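How I check out a private security firm before signing anything

By Hermine Bachmann
July - 3 min read

I spent years on the client side of security contracts, mostly for a shipping agent with warehouses in places where you really did want somebody at the gate. People still write to me asking how to tell a serious contractor from a guy with a nice logo and two pickup trucks. So here's my routine, more or less in the order I do it.

Start with the legal entity. The name on the brochure is often a brand, and the company that signs the contract can be something else, registered in another country. Ask for the registration number and look it up yourself. When I did this with an outfit calling itself Rustad, the signing company turned out to be three weeks old. (We passed.)

Next, licenses. You want one for the country where the guards will work, and a separate one if they'll carry weapons. Check the expiry date on each. A license for unarmed site guards doesn't cover armed escort work, and I've seen that little gap waved away more than once!
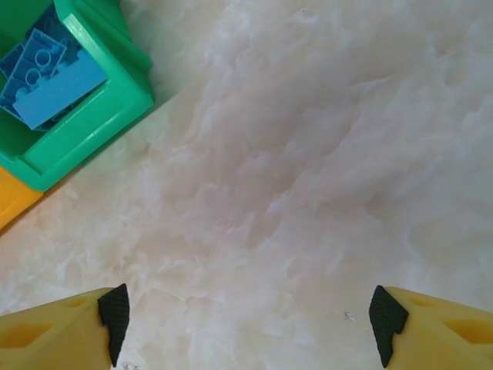
Pale marble pattern, soft gray-pink veining.

Then insurance. Ask for the full policy, and I mean the whole thing - the one-page certificate tells you almost nothing. Go straight to the exclusions. Plenty of policies leave out "hostile acts," and hostile acts are the reason you're hiring these people in the first place. The one I read for the Lustedby job ran to 523 pages with the annexes, and the clause that mattered was in an annex.

After that, the people. Ask who will be on your site, by name, and what training each of them has had in the last 2 years. My old colleague Regula Pfister always asked for the rules on the use of force too, the same version the guards carry. If the firm can't send it by the next morning, it probably hasn't been written yet.

Subcontracting gets its own phone call. You sign with a firm, the firm hires a local firm, and that one hires somebody's cousins. Put it in the contract that no subcontractor starts without your written approval, and that your audit rights go all the way down the chain. Okonlow pushed back on this for a month and then agreed in one afternoon, so don't give up early.
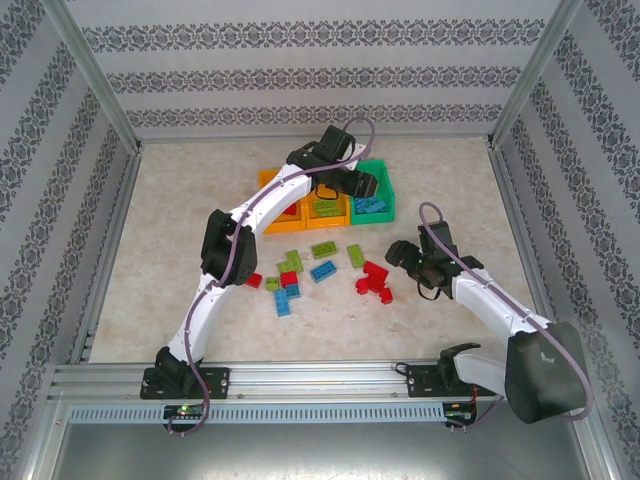 Gray walls with damask bands around a stone-patterned surface.

Now money. Get the day rate broken down into wages, equipment, insurance and margin. One bidder quoted us $2,000 a day for a team and wouldn't say what the guards themselves were paid. Low pay at the bottom means people quit, and then you've got strangers at the gate every few weeks. I'd take a higher quote with decent wages in it every time.

Last thing, incident reporting. Ask for a blank report form and a sample with the names blacked out. Write down who gets called, how fast, and who keeps the records after the contract ends. Keep your own copies as well - I keep mine in a fat blue binder, and I've needed it twice.

Related
Reading a use-of-force policy without a lawyer
Armed or unarmed? Questions for a warehouse owner
The Bunham contract, clause by clause
What to ask a guard company's former clients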